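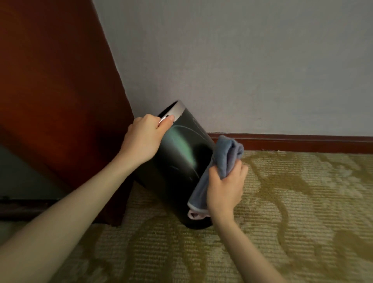 Slide 1. The small jobs at home.

Share 34 Comments 8
Search talks and notes...

Who Remembers the Small Jobs?
Speaker notes, Vesela Nikolovski
February 3, 2018, Abou Zeid meeting room

Good morning. Wait until the door is closed. Thank Aniela Duda for the invitation and say the name of the building correctly this time.

Start with the question: who in your home knows when the soap will finish? Ask for hands. Do not comment on the hands, only look at them and go on.

My subject is the work of remembering. I mean the work that comes before the washing or the cooking. Somebody must notice, decide, and keep the thing in the head until it is done. When we divide the chores in a shared home, we usually divide only the last part.

Tell the story of my first apartment on Otum Street. Four of us lived there and we had a beautiful list on the refrigerator. Each person had one day. The list said "trash" but it did not say who buys the bags. For the whole winter I bought the bags, and I was angry in March and could not explain why. (Pause. People usually laugh here. If they don't, continue.)
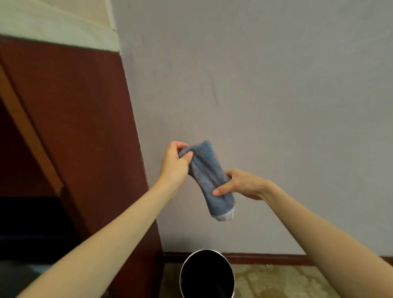

So when I later lived with Kimie Tanabe, we tried another way. We gave away whole jobs. If laundry was mine, then the detergent was mine too, and the broken dryer, and the telephone call to the landlord. She did not remind me and I did not remind her. The first weeks were not comfortable. Once we had no clean towels for a guest, and she said nothing, and I learned it.

Slide 5. Three parts of a job: notice, plan, do. Speak slowly, because "notice" and "notes" sound similar when I am nervous.

Explain standards. Before you give away a job, agree what "finished" means. For me the kitchen is finished when the sink is dry -- for Kimie it was when the plates were away. We were both right, but we had never said it aloud.

Mention money briefly. In Otum Street I spent 200 on common things and kept no receipts. I do not recommend a complicated table. One envelope is enough.

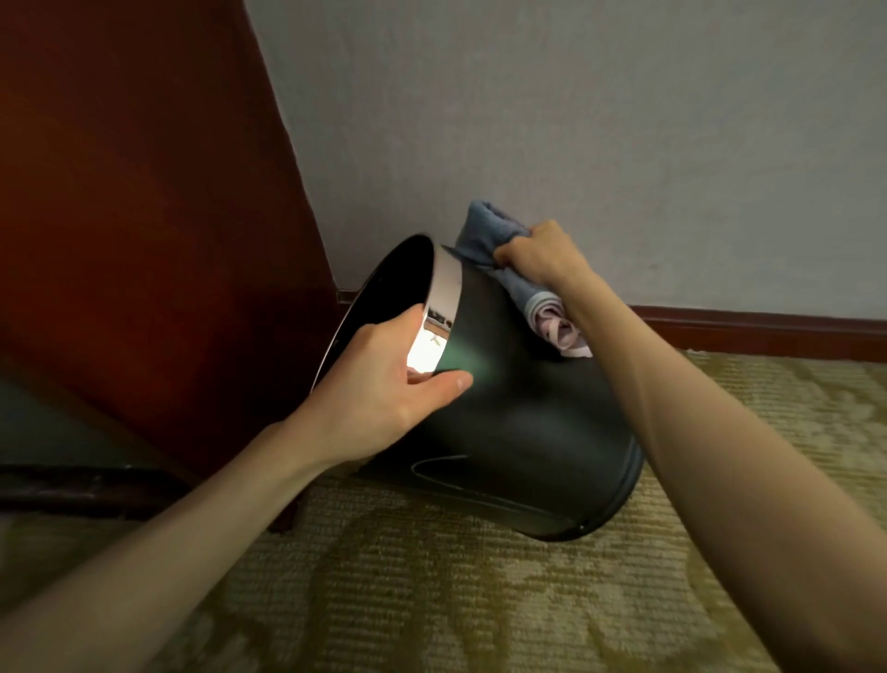 Eliseo Cuevas asked, when I practiced this talk, whether a whole job is not too heavy for a child or for a person who works nights. He suggested that such a person takes a smaller job, but still complete, for example only the plants, including buying the soil. I agree with him and I have put it in the talk.

Last slide. Ask everybody to write down one job they carry in the head this week, and the name of a person who could take all of it. Give two minutes. Do not fill the silence.

Questions until the coffee. Return the microphone to Aniela.

This site uses cookies. Accept / Settings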